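Proyecto final de Gestión de Servicios
Informe de Anayeli Rosales
Tutor: Ivar Strand

Cuando dije en clase que quería hacer el proyecto sobre el alquiler de contenedores de escombros, hubo risas. Yo venía de pasar todo mayo con una obra en casa de mis padres y ya tenía medio tema hecho (y una factura que no entendía ni mi padre, que es contable).

La pregunta era sencilla: ¿por qué dos empresas de la misma ciudad cobran tan distinto por dejarte un contenedor en la puerta? Comparé Bretik, que trabaja sobre todo con particulares, y Contenedores Jaramillo, más de constructoras. Eliseo Jaramillo me dejó mirar sus albaranes en la oficina del polígono Valtmont, y ahí me pasé unas cuantas tardes copiando datos en una hoja de cálculo. En total, 3.527 servicios. ¡Acabé soñando con albaranes! 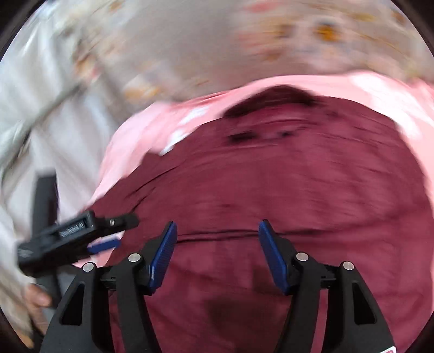 Lo primero que vi es que el precio del anuncio casi no sirve para comparar. Bretik incluye 10 días de alquiler y la retirada, pero el permiso de ocupación de la vía lo tramita el cliente. Jaramillo lo tramita todo y lo cobra aparte, con un nombre que cambia según quién haga la factura – "gestión", "tasas", "varios" – y eso me complicó bastante la clasificación.

Luego está el tema de las mezclas. Si metes yeso o madera con el escombro limpio, la planta cobra más y ese recargo le llega al cliente cuando ya se había olvidado del contenedor. Mi compañera Zinhle Mofokeng preparó una encuesta corta y la contestaron 18 vecinos del barrio de Gorkley. Solo dos sabían que existía el recargo. Sí, la muestra es pequeña, ya me lo apuntó Ivar en el borrador.

También quería calcular los viajes en vacío de los camiones, pero los albaranes no traen la hora de salida y tuve que dejarlo. Si alguien sigue con el tema, yo empezaría por ahí, y pediría los partes de los conductores desde el primer día.

Gracias a Forough Hassanpour por revisarme las tablas del anexo.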